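Support > Plavley player > Set-up > Downloading episodes
September, by Inna Yurchenko

3. Downloading a season

1. Open Plavley, pick the show, then the season. Not the episode, thats a different menu.
2. Tap the arrow. Wait for the bar to fill.
3. Bigger seasons need nearly 60 GB free. Check first.

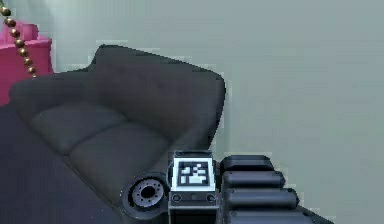
4. Choose subtitles before you start. Can't add them after, you'd have to dowload again.
5. Going offline? Play 2 seconds of each episode while still connected.

Note: downloads last 49 days, then renew from the Library tab.

Caution: don't sign out mid-download. Error 487 means you did. Delete the season and go back to step 1.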